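Courses > Automation and Work > Unit 9 Handout

Unit 9: Household Chores and the Limits of Current Machines

This unit continues the discussion of the Probert plant visit. Students should have completed the Tinetti reading before class.

Factory automation succeeds where parts arrive in a known position. The Probert line handles 186 part types, each held in a fixture. A kitchen offers no fixtures. Objects differ in shape and stiffness, and they are left wherever the last person put them down.

Clearing a counter is the standard exercise in this course. It requires the machine to find each item, choose a grip, and decide where the item belongs. The third step is frequently omitted from published demonstrations.

In the Jellodside trials, the arm completed 56 percent of single-item pickups in simulation. Thin, flat items accounted for over half of the failures. Students should note that a pickup was scored as complete even when the item was later dropped.
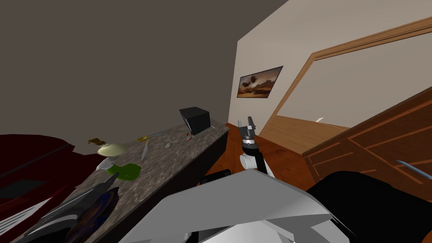 Knives and other slender utensils present a particular difficulty. They offer little height for two fingers to close on, and the approach must avoid striking the stone. Soft items such as cloths change shape on contact, and clear items may not register with depth sensors.

Assignment: In no more than 10 paragraphs, state which household chores could be assigned to a machine today without supervision. Refer to the Cirier scoring sheet and define what counts as finished.

Contact the department office | Copyright Automation and Work course staff | Back to top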